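Do phone-free evenings help students sleep?
Project report, Soltevdale College
Thursday, June 4, 2020

The claim we set out to test is one most students have heard from a parent: put your phone away before bed and you will sleep better. The wellbeing leaflet handed out in October repeats it as plain fact and gives no source. We wanted to know how well it would stand up in our own year group.

Thirteen students kept a sleep diary for two weeks. In the first week they used their phones as normal. In the second they left them face down in another room from nine in the evening. Each morning they wrote down when they thought they had fallen asleep and gave the night a mark.

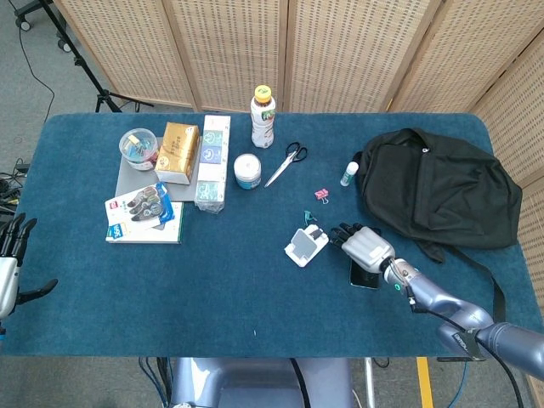
Kibet Mussa

The marks went up in the second week, and it would be easy to stop there. I don't think we should. Everyone knew what the project was about, and everyone knew which week was supposed to be the good one. People who have gone without their phone all evening would like to believe it did something.

The times are weaker still. A person can't really note when they fell asleep, so these are guesses made over breakfast. Svend Juhl, who supervised the project, suggested using the Cluka app to check them, but it needs the phone beside the bed, and we dropped the idea.

There is also the order of the weeks. The first had two coursework deadlines in it and the second had none. I would expect most of us to sleep better after a deadline - phone or no phone.

If the project is run again, half the group should do the weeks the other way round, and the diary should ask about coffee and homework as well. Until then I would take the line about phones out of the leaflet, or at least put "may" in front of it.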